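Search this site: Enter keywords Go

Workbench > Who We Are > About Us

About Us

Hi, and thanks for stopping by! I run Bozsik, a small shop in Gremville that tries out robot grippers, arms, cameras and controllers for people who are about to spend money on them. You send me the thing (or tell me which three things you can't decide between), I put it to work on ordinary jobs for a couple of weeks, and you get back a plain report with the numbers in it and my opinion at the end. That's pretty much the whole business.

I started out fixing packaging machines in Amonbridge. Good work, loud work, and I learned most of what I know about cables there, usually at two in the morning with a flashlight in my teeth. The plant bought an arm one year on the strength of a very nice brochure. Beautiful arm! It could hold its position all day long. What it couldn't do was pick up the pouches we made, because the fingers that came with it were meant for hard square parts and our pouches were soft and slippery and never landed the same way twice. We spent most of August bolting things onto those fingers. I kept a notebook of everything we tried, and when I left I took the notebook with me, and that notebook is more or less how this place got going.

The first customer was a friend of a friend with a bottling line. The second one found me by accident while looking for somebody else. After that I stopped keeping track of how people got here, though I do like to hear it, so put it in your email if you write.

What we do all day

The short version is that we pick things up and put them down again. A standard gripper run is 400 picks, and for a full comparison it's 1,000 per gripper, spread over different items and different people driving. We do teleoperated runs (a person is steering) and programmed runs, and I report them separately, since mixing the two is how you end up with a number that sounds great and means nothing.

I get asked a lot why we don't use proper test blocks. We do have them! There's a drawer full, nicely machined, and they're great for measuring grip force and for checking that a finger comes back to the same spot each time. But most of the folks who write to me aren't moving test blocks around. They want to know about fruit, and bottles, and pens, and the fiddly clear plastic bits that cameras have such a hard time with. So the drawer gets used in the first couple of days and after that it's groceries and the stationery aisle.

Two-arm work is the part I enjoy most, and it's grown to more than half of what comes in. Once you have two grippers over one table you find out about all sorts of problems that a single arm never shows you. They want the same bit of air. The cable on one of them has opinions about where the other one is going. And the objects you set out so neatly are suddenly behind an elbow, as far as the camera's concerned.

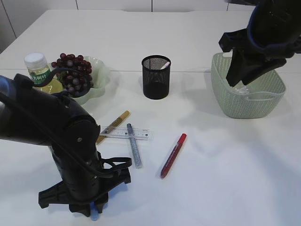 Both arms over the table, with the right-hand gripper reaching into the green basket.

Clear plastic is on our regular item list for a reason. A ruler lying flat on a white surface is about the meanest thing you can hand to a parallel gripper, as there's hardly any edge to get under and the camera may not see much of it either. Pens and markers are the friendly ones by comparison, though a round barrel will roll if you come at it a hair off center, and I've watched some very expensive fingers chase a marker clear across the table. Grapes are for the soft-touch runs. I score those as picked, dropped or squashed, and yes, squashed has its own column.

Baskets are in there because reaching down past a rim is its own skill. A gripper with a wide body can look wonderful out in the open and then be useless the moment it has to get its fingers down inside something. If your parts live in bins or totes, please tell me how deep they are when you write! It changes which grippers I'd even bother to test for you.

How a comparison goes

You fill in the form or call. I ask a pile of questions, mostly about what you're picking up and what it costs you when one gets dropped. Then I suggest a set of items, and you can swap in your own (please do, and send spares). We mount each gripper on the same arm wherever the flange allows it, run the same layouts in the same order, and keep the lights the same. If a maker's controller needs its own special software I'll set that up too, and the time it took me goes in the report. I've had one that was ready before my coffee was, and one that ate 19 hours and a good part of my temper.

Cameras get their own kind of run. I set one looking at the table, and sometimes one on the wrist, and we go through the shiny items, the clear items and the dark mesh items under different lighting. Mesh is a funny one. Some depth cameras treat a mesh cup as solid, some of them look right through it, and a few will change their minds between one reading and the next. If you've got wire racks or baskets at your place, ask for the mesh set.

Controllers are slower to test and I'm upfront about that. Lag is easy to measure, but whether a person can stand to use the thing for a whole afternoon is harder, so I have several people drive it and I write down what they grumbled about. Those grumbles end up being the pages customers quote back to me.

The reports are written in regular English. You'll get the tables, you'll get the video, and you'll get a page where I say which one I'd buy if I were standing in your shoes. Sometimes I say none of them. I don't sell grippers and I don't take a cut from anyone who does, and makers who send me a loaner get the same write-up as everybody else, sore spots included.

The Pallbridge bench

A good many of you come here because of the Pallbridge bench, so I should say something about it. Pallbridge is our two-arm test setup, plus the list of layouts and the scoring sheet that go with it. I put it together for one job, and then the next customer wanted the same thing, and it sort of stuck. The log is up to 747 finished sessions as of my last update on this page, 10/30/19. You're welcome to the scoring sheet for free, just ask and I'll send it over. If you build your own version and find something dumb in my layouts, I want to know!

Things I'm picky about

Cable routing. If a cable loops out near the wrist, it'll catch on something sooner or later, and I log every catch the same way I log a drop. Makers don't love this. I've had some long phone calls over it.

Fingertips, too. People compare grippers by force and stroke and price and then never think about the pads, and the pads are doing the touching. Swap the tips on a middling gripper and it can beat one that costs twice as much. We'll try alternate tips on any job if you ask, and it only adds a day or so.

And tidy starting positions. Every item goes back to its mark before the next run. It's boring, and it takes up more of the day than the picking does, but I've tried being relaxed about it and the numbers came out as mush.

Coming to see us

You're welcome to visit while your gear is on the bench. We're in Gremville, in the low brick building past the feed store, with parking around the back (the front door sticks, give it a shove). Customers can drive the arms if they'd like to, and most of them do like to. Plan on staying longer than you meant to. Closed shoes, please, and tie back long hair.

School groups are fine as long as they're small and you give me a few weeks' notice. I'll set up something they can try with their own hands on the controls. Loading the basket is a good one for beginners.

To get a quote, send a note through the contact form with what you pick up, how often, and what you've tried so far. Photos of your parts help a lot, and so does a sample in the mail. I answer everything myself, usually the same evening once the bench is put away.

Recent from the workshop

Soft tips or hard tips for fruit: what changed after 400 picks
Wrist cameras and clear plastic, part two
Our item list, updated (goodbye, paper cups)
Trying out a cheap controller for a whole week
How deep is your bin? Measuring before you buy a gripper
Request the Pallbridge scoring sheet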